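毛绒玩具怎么洗才不会结团?附我的黄色小恐龙

版块:家居生活 > 清洁与收纳

楼主:Tjoa
发表于 12月20日 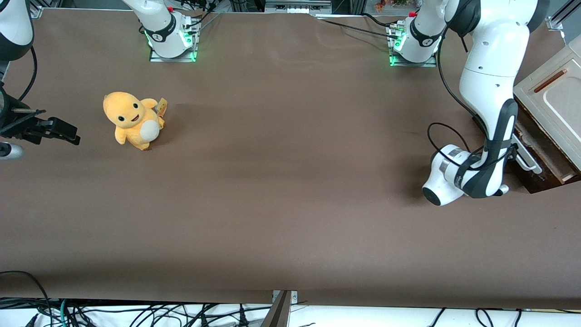
棕色桌子上的黄色毛绒玩具,圆头,笑着的

大家好,我的中文是后来学的,如果有写得不清楚的地方,请告诉我,我会改。

我想请教清洗毛绒玩具的问题。我有一个橙黄色的毛绒玩具,样子像小恐龙,也可能是蜥蜴,我一直没有弄明白。它是我九月份在旧货市场买的,卖家也不知道名字。它的身上没有写成分和洗法的标签,所以我不知道里面填的是什么,也不知道可以不可以用洗衣机。

我以前洗过一只兔子,放进洗衣机,用普通程序,拿出来以后肚子里的棉花变成几个硬的球,怎么拍都拍不开。那一次我很难过,所以这一次我想先问清楚再动手。

我的问题是:
一、没有标签的玩具,手洗和机洗哪一个比较安全?
二、水的温度应该是多少?
三、干的时候要挂起来,还是平放?
四、黄色会不会褪色?

谢谢各位。

———
2楼:棉花糖不加糖

好可爱!这个胖胖的脸我可以看一天!

我家的玩具全部是机洗,从来没有出过问题。方法很简单,放进洗衣袋,袋口扎紧,选轻柔程序,脱水选最低一档。洗完以后趁湿的时候用手把它捏一捏,把里面的棉花揉散,然后再晾。你上次的兔子会结团,我猜是因为没有用洗衣袋,脱水又太强了。

———
3楼:Purnard

不同意楼上。没有标签就不要机洗。旧的玩具,缝线可能已经不结实了,洗衣机转几下,线开了,棉花跑得到处都是,你还要清理洗衣机。我建议手洗,温水,不超过34度,放一点点中性的洗涤剂,轻轻压,不要拧。

先做一个褪色的测试:用白色的湿毛巾,在它的脚底或者背后这样不显眼的地方按一会儿,看毛巾上面有没有颜色。有颜色的话,只能做表面清洁。

———
4楼:棉花糖不加糖

回复3楼:我家有一只熊比我儿子年纪还大,机洗了很多次,线一根都没有开。洗衣袋就是做这个用的呀。而且手洗的问题是水挤不干净,里面一直是湿的,冬天晾不干就会发霉,那个味道你洗几次都去不掉。

———
5楼:Purnard

你的熊运气好。水挤不干净可以用干毛巾包起来压,换几条毛巾就好了。还有一个办法,手洗以后放在洗衣袋里单独脱水,时间短一些。这一点我可以让步。

———
6楼:阳台朝北

朝北阳台的人来说两句。我觉得晾比洗重要。我洗过一只跟楼主这只差不多胖的企鹅,外面摸着完全干了,收进柜子,过了几天打开一闻,里面是酸的。后来我改成平放在网架上,早晚翻一次面,等到外面摸着干了,再放2天才收。

千万不要夹着耳朵或者尾巴挂,吸了水的棉花很重,会往下坠,头就扁了。

———
7楼:Tjoa(楼主)

谢谢大家,我学到很多。

我按照3楼的方法做了测试,用湿的白毛巾按了脚底,毛巾上面没有颜色,所以我想黄色是安全的。

我又检查了缝线,背后有一小段比较松,大概是以前的人修过,线的颜色和身体不一样。所以我现在倾向手洗。但是我还有一个疑问:它的头很大,比身体还难处理,我担心头里面的水出不来。头应该怎么压?

另外想问,有没有人用过Preltik的洗涤剂?我家附近的小店只有这个牌子,瓶子上面写中性。

———
8楼:Purnard

先把松的那一段缝好,再下水。顺序不要反。

头的处理:让它头朝下,用手掌托着脸,从头顶慢慢往脖子的方向推,水会从脖子那边出来。嘴巴那里是绣上去的线,不要用指甲刮,也不要用刷子来回刷,会起毛。眼睛我看不出是什么做的,如果是塑料的,用软布擦一擦就可以。

Preltik我没有用过。写着中性就应该没有问题,少放一点,放多了冲不干净,干了以后毛会发硬。

———
9楼:小满1703

Preltik我用过,洗羊毛衫的,味道比较淡。泡沫不多,冲两遍就行了。我不喜欢的是盖子,很难拧。

———
10楼:路过的土豆

你们都太认真了。小苏打装进塑料袋,把玩具放进去,扎紧口,摇一摇,放半个小时,拿出来用刷子刷掉就好。不用水,不会结团,不会发霉。我家所有的玩具都这样做。

———
11楼:阳台朝北

回复10楼:小苏打只能去一点味道和浮灰吧,旧货市场买回来的,我个人还是想用水洗一次才放心。而且粉进到毛的根部很难刷出来,我试过,沙发上掉了一个星期的白粉。

———
12楼:路过的土豆

那是你没有用吸尘器。用小吸头吸一遍就没有了。

———
13楼:棉花糖不加糖

小苏打那个我也试过,短毛的还可以,长毛的真的不行。楼主这个是短毛还是长毛?

———
14楼:Tjoa(楼主)

毛很短,摸起来像绒布。

我昨天晚上把背后的线缝好了,用的是Trallis的线,颜色不完全一样,我的黄色比它的身体浅一点,不过在背后,可以接受。我缝得不好看,但是用手拉过,很结实。

我决定手洗,然后按5楼的办法放在洗衣袋里短时间脱水,最后平放。我想这样3楼和2楼的意见我都听了一部分。谢谢10楼,小苏打我留给下一只,那一只里面有会响的小盒子,不能碰水。

———
15楼:Purnard

会响的那只可以把缝线拆开,盒子拿出来,洗完再放回去缝好。不过麻烦。

———
16楼:阳台朝北

记得洗之前把周围的毛理顺,干了以后用软的梳子再梳一次,短毛的也会好看很多。冬天晾得慢,我那只企鹅用了7天。

———
17楼:棉花糖不加糖

7天!我机洗脱水以后两天就干了,我只说到这里,不吵了哈哈。楼主洗完了一定要回来发照片,我要看洗香香的小恐龙!

———
18楼:Tjoa(楼主)

好的,一定。网架我还没有,明天去买。请问网架要多大的孔比较好?太大的孔会不会在它的肚子上留下印子?

———
19楼:阳台朝北

孔小一点的就行,下面垫一块薄纱布,就没有印子了。纱布湿了要换。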